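Foston bench: equipment planning gallery

December 6, 2022

Melina Dimitriou asked for one page that puts the pictures and the spending notes together before the next order goes in. It covers the calligraphy bench at Foston and what we want to buy, repair or put off. Prices are left out on purpose. The quotes from Kometti and Brovus are in the shared folder and both are still open.

**What the bench is for**

The two arms do brush work: dip, carry, stroke, lift. Everything on the list below gets used up by that work, gets in its way, or holds it still. The arms themselves are paid for and are not part of this budget.

**Consumables**

Paper is the largest repeat item. We went through 300 sheets in November and expect to use more once the evening runs start. Chrysikopoulos sells it by the ream at a better price than we pay now, but the minimum order would fill the whole cabinet. I would take half of one and share the rest with the teaching room.

Brushes come next. A brush lasts us 46 runs on average before the tip splits badly enough to change the stroke width. Thick brushes go faster than slim ones. I have asked for a mixed order so we can stop pulling from the good set.

Ink is cheap and we have plenty. Dishes are cheap too, but please buy the same diameter every time. A different rim height means teaching the dip position over again, and that is most of a morning.

**Grippers**

Kometti quoted a set of softer finger pads. The handles slip a little under the current fingers when a stroke goes sideways, and the characters come out uneven. One set of pads for the right arm is enough to find out if it helps. If it does, order the second set in the next budget period.

Brovus offered complete replacement grippers. I don't think we need them. The lead time is 93 days and we would have to change the wrist fittings as well.
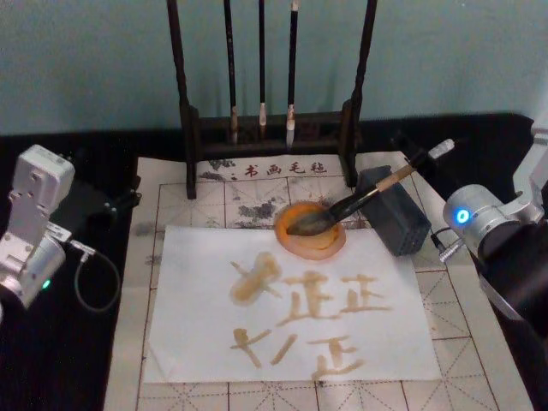

**Cables and mounting**

Cable routing should be handled before any new hardware is added. We need longer leads, a pack of clips and a place under the table for power supplies. All of it together costs less than one gripper, and it can go on the small purchases account.

I would also like one spare clamp and bracket, the same model we already use.

**Waiting until next year**

- New table with a fixed top
- Second bench in the side room
- Overhead light with a dimmer

Melina has the order sheet. Send changes to her with a part number and a supplier, and mark anything that needs a second quote.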